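Gripper keeps dropping long cartons at the same spot, force reading says everything is fine

Forum: End of Arm > Faults and Near Misses
Page 1 of 2

tapered_pin
Posts: 235

We teach carton handling by hand. Somebody closes a hand-held gripper on a box, moves it, and the arm learns from the recordings. The arm has learned beautifully. It picks up a long carton, carries it to the edge of the table, and opens its fingers like a man who has remembered an appointment.

Every time, same spot. The controller logs a clean grip up to the moment of release and then logs a successful place. As far as the software is concerned the floor is a shelf.

Swapped the finger pads, swapped the cable, re-zeroed the force sensor. The fault showed up in September after we moved to the Rorura firmware. Short boxes are fine.

Grellham
Posts: 855

What's your grip point? If you're taking a long box near one end, the other end is a lever and the pads have to fight it. The force reading only tells you how hard you're squeezing. It has no opinion on whether the box is rotating.

tapered_pin

Grip point is wherever the person put it, so the arm copies that. Same table we record on:

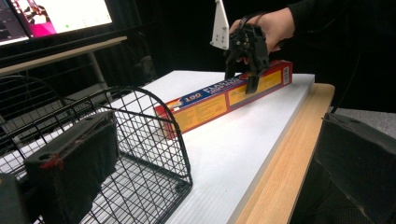

Page 2 of 2

Grellham

Right, so the front finger is up near the right end of a long carton. If that's typical of your recordings, I'd stop looking at firmware. You have taught it to carry a plank by the corner.

ucar_fan_club

Disagree. Bad grip point gives you a droop or a twist, and it gives it to you at random. He says it opens. Same place every time. A box does not slip out on a schedule.

OP, does the log show the open command before the fingers move, or after?

tapered_pin

Before. By 20 milliseconds.

ucar_fan_club

Then something told it to open. Grellham can put his lever away.

Grellham

Lever stays out. The policy could be sending open because it thinks the box has arrived. Tilted carton, end touches the table, looks like a place. Both of us can be right and I'd settle for that.

Alper Değirmenci
Posts: 100

We had this on a Bendelent cell with an Uçar wrist. Two things to check.

First, look at the width signal in the recordings. Ours had demos where the person relaxed their hand a little before setting the box down. On a short box it made no difference. On a long one the arm relaxed, the box tipped, and it went straight to release.

Second, and please do this before the first: put a height interlock on the open command. No release above the table unless a human asks for it. And keep feet out of there. A light carton on your shoe is a funny story, but the arm will do the same with a heavy one.

tapered_pin

Feet are already out of there. I moved mine after the second drop, being a slow learner compared to the arm.

Interlock is in. It now carries the carton to the edge, tries to open, gets refused, and stands there holding the thing with the fault light on. Went through the recordings too. A good number of the long-box ones have the hand easing off early, and most of those are me.

ucar_fan_club

So it was operator error.

tapered_pin

It was operator error, faithfully reproduced. Re-recording the long boxes tomorrow with the grip nearer the middle. I'm leaving the firmware alone until I see whether that clears it.

Grellham

Nearer the middle, you say.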